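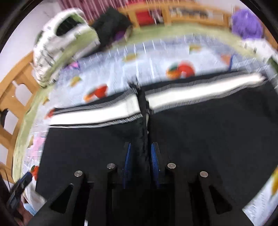
Black with the white bands, spread out on the bed.

Print this page | E-mail this page

April again, so I've been going through the clothes at Carkotgate and deciding what stays! I got started at around 40 minutes past nine with a big mug of tea (bad idea, I kept stopping to refill it). The black one is a keeper. I do like those two broad white bands, and the grey ribbed edging sets them off nicely. Delwyn Nepia wants first pick of whatever I let go, so the bag goes to Ternthorpe next.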